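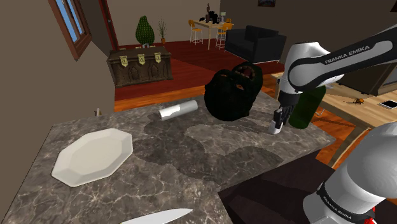

White octagonal plate on the marble countertop, green bottle behind.

I bought the Kvam kettle from Fedstead in October, after my old whistling one finally gave up its handle, and I've now lived with it long enough to have opinions (my sister Marit Haugland says I had them before it was out of the box).

Let me start with the pour, which is lovely. The spout is narrow without being fussy, and I can fill a teacup to the brim and not get a drop on the saucer. It boils a full pot in 3 minutes, a little longer if the water's straight from the fridge. My kitchen is small and the old Vivico used to rattle so loudly that I'd miss half the radio news, so the quiet alone has made me very happy!

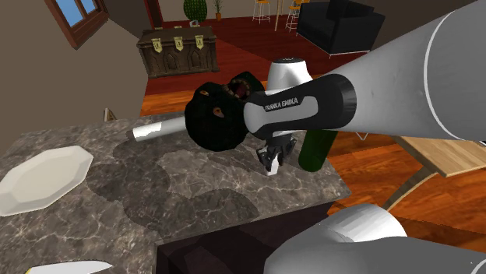 Counter with the shaggy black toy and the green bottle.

Now for the grumbles. The lid is stiff, and on cold mornings I need a dish towel to get a proper grip on it. The cord is short too, so measure before you order. I wrote to Fedstead about the lid and had a friendly answer in 8 days, with a new one in the mail soon after, though it's every bit as stiff as the first.

I paid $77, more than I meant to spend, and I'd still buy it again for the pour. If you have sore hands, try the lid in the store first. The Skornport branch keeps one out on the shelf by the teapots.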